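Poltcombe Town FC: Questions We Get Asked

Updated 26 September 2022 by Ekene Aliyu, match secretary

New supporters, old supporters and people who took the wrong turn for the garden center all ask much the same things, so the answers are gathered on one page. If yours is missing, find me at the gate on a match day. I'm the one with the cash box and the expression.

What league are you in?

The Flulley Valley League, Division Two. We were in Division One until the end of last season. We prefer not to discuss the end of last season.

Where do you play?

Mosmont Park, behind the library. Turn in at the sign for the tennis courts, drive past the tennis courts, and keep going after you've decided you must be lost. The parking lot holds more cars than it looks like it should, provided people park like adults.

What time is kickoff?

Home games start at 2:30 until the clocks change and at 1:30 after that, because we have no floodlights. We do have four floodlight poles. The lights themselves are a matter for the next fundraising drive, as they were for the last one.

How much does it cost to get in?

Adults pay 7 dollars. Anyone under 16 gets in free with an adult, and so does any dog on a leash. A season ticket is 105 dollars and covers league games only. Cup games are extra, though our recent record suggests you should budget for one.

Can I pay by card?

Yes, at the gate. The snack hut is cash only. The card reader was tried in the hut and could not get a signal through the wall, which was built in an era that took walls seriously.

Is there a program?

There is, and it's included in the ticket price. It has the squads, the table, a column from the manager and a crossword. The crossword has had the wrong grid printed with it twice now. If you finish it, please tell us how.

Who is the manager?

Our manager left in February, and the club has been run on the field by our former left back ever since. He was given the job until a permanent appointment could be made. He has asked a few times how that's going.

Who are your rivals?

Van Dusen Rovers, from across the river. The rivalry goes back to a disputed throw-in that no living person saw. Both home and away games with Rovers draw our biggest crowds, so come early if you want to stand anywhere near the halfway line. We lost the last one 3-1 and were, by common agreement on our side, the better team.

Can I bring my own food and drink?

Food, yes. Drinks in cans or plastic, yes. No glass, please. The hut does tea, coffee, hot dogs and a soup whose flavor is announced on the day. Tomato has been announced a lot lately.

What do I do with my trash?

Take it to the barrels by the exit or take it home. Please tie your bags before you drop them in. The wind at Mosmont comes straight off the river, and an open bag of hot dog wrappers will reach the penalty area before you reach your car.

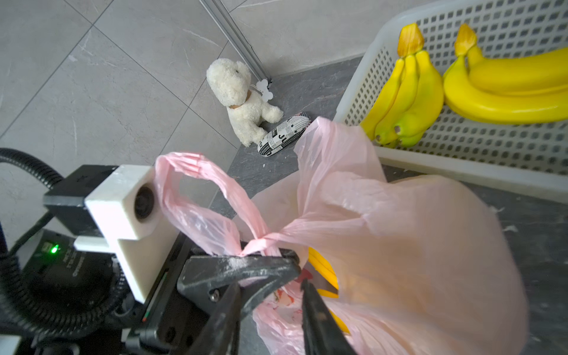
Handles knotted: the approved method.

Is the game still on? It's raining.

Probably. The field drains well at the library end and holds a grudge at the other. If there's any doubt, the referee takes a look at 11 in the morning and the decision goes on our home page within a few minutes. Please don't call the library. They have been very patient with us and they don't know either.

Do I get my money back if a game is called off?

If it's called off before kickoff, yes, at the gate or against your next visit. If it's abandoned after kickoff, hang on to your ticket and it will get you into the replay. If we're 4-0 down when it's abandoned, you may notice some of us being brave about it.

What's the biggest crowd you've ever had?

Over 2000, for a cup game against a team from two divisions up. People still tell us they were there. Going by how many have said so, the real figure ought to be a good deal higher.

Can my child be a mascot?

Yes, for ages five to 12. Mascots walk out with the captain, get a team picture and have a kick-about in the goal before the players need it. There's a waiting list for the Van Dusen game and no list at all for the ones in midwinter. Bring gloves.

I used to play a bit. Are you looking for players?

The first team trains on the back field twice a week and the manager will look at anyone who turns up in proper boots. Goalkeepers, go to the front of the line. We started the season with two and now have one, who would like a weekend off for his sister's wedding.

Is there a youth team?

There are youth sides from under-nines to under-16s, boys and girls. Sign-up forms are at the clubhouse bar. So are most of the coaches, but only after training.

Can I bring a drum?

We had a drum. Talk to the residents of Mosmont Avenue first, and if you come back with all of their signatures, we'll talk.

Why are your away shirts brown?

They were ordered as gold. The supplier's catalog was printed on the kind of paper where these things can happen, and shirts with numbers on can't be returned. We'll have new ones when these wear out. They're proving very well made.

How do I get a ball back that's gone over the fence?

If it's gone over the library side, ask at the desk during opening hours. If it's gone over the river side, so has the ball.

Who do I complain to about the referee?

The league, in writing, with a stamp. I've read the rules and there's no limit on length.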